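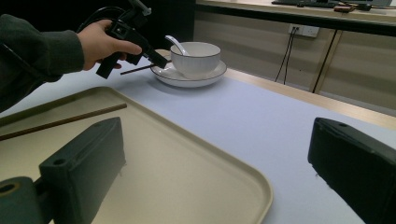 White bowl, white spoon, one chopstick at the gripper's tip.

Our running club has bought into a nutrition plan, and I said I'd write up what I think of it once I had given it a fair go. I've now given it three weeks, or 21 days if you use the language of the plan, which counts everything in days because it sounds more like a programme that way.

It's called Nukano. You pay monthly, you get a list of meals and a list of times to eat them, and the promise is that you'll stop fading in the last part of a long run. Amancay Riquelme brought it to the club in February after hearing a talk, and by the end of the month half of the Tuesday group were eating rice at odd hours and telling each other they felt lighter.

I should say where I'm coming from. I've run the Drutcombe loop most weekends for 11 years. I fade on the hill after the reservoir. I have faded there in good shoes and bad shoes, with gels and without them, on porridge, on toast, and once on a cold samosa. My working theory has always been that I fade there because it's a steep hill a long way into a run and I start too fast.

Nukano says otherwise. According to the booklet I fade because my "fuel window" is wrong. I read the whole booklet twice looking for what a fuel window is and when it opens, and the nearest I got was a graph with no numbers up the side. I don't trust a graph with no numbers up the side. When I asked the help desk about it I got a cheerful reply telling me that everybody's window is personal. Fine, but then how come we all got sent the same meal times?

Anyway, I did it. Small bowl of broth and rice at the set hour, nothing for two hours, then out of the door. The food was all right. I'd eat the broth again (I'd put more ginger in it). I kept a diary of the runs, with times for the loop and for the hill on its own, and I tried not to look back at the earlier pages so I wouldn't be racing them.

The first weekend I was slower. It was windy, so I let that go. The second weekend I was quicker up the hill than I'd been since the autumn, and I'll admit that I came home a bit shaken and made the broth again for supper. Then I got the diary out and saw that I'd also gone out slower at the start, having been stuck behind Rutilio Ledesma along the canal, where there's no room to pass and where he likes to discuss his roof. Third weekend, no Rutilio, off like a daft teenager, and I was walking before the second gate. 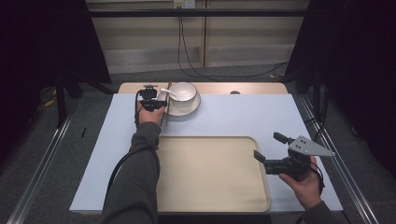

So what did the plan do? I can't tell, and neither can anyone else in the club, which is my complaint. We all changed several things together. Amancay gave up wine when she started. Constanza Tapia bought new shoes and moved to a morning shift, so she's sleeping properly for the first time in ages. Both of them are running well and I'm pleased for them, but if you stop drinking and start sleeping I'd expect you to run well on cheese sandwiches.

Constanza and I had a proper argument over this outside the leisure centre. Her view is that if it gets people to plan their meals and think about their training, it's worth the money whether or not the window business is true. I can see that. I'd still like the window business to be true if it's printed on the front of the booklet. And there are people in our group for whom a monthly payment isn't nothing. Selling them a bowl of rice and a timetable on the strength of one wobbly graph sits badly with me.

The other thing I didn't like was the weighing. You're asked to log your weight every morning, and by the second week I was cross before breakfast over changes that a glass of water would explain. I stopped doing it and the app sent me a sad face. I'm a grown woman. I muted it.

Violeta Insaurralde, who coached at Wendow before she came to us, had a look at my diary and didn't mention food at all. She asked why my first mile was always my fastest. I said I liked to get it out of the way. She wrote down a time for the canal stretch and told me I wasn't to get to the lock any sooner than that, and if I did I had to stand there and wait. It's dull, and it feels wrong, and the joggers with pushchairs go past me.

I've tried it once so far. I got up the hill without walking. One run proves nothing, as I've just spent a page saying about somebody else's broth, so I'll do another month of it before I start being smug. Same breakfast every time, same shoes, and if it's blowing a gale I'll write that down too.

I've cancelled the Nukano payment. You have to do it from the website, as the app has no button for it, and they want notice before the next one goes out, so check your date if you joined when Amancay did. The booklet's on the shelf in the clubroom if anyone wants to look at the graph. Page two.

Iara Echeverría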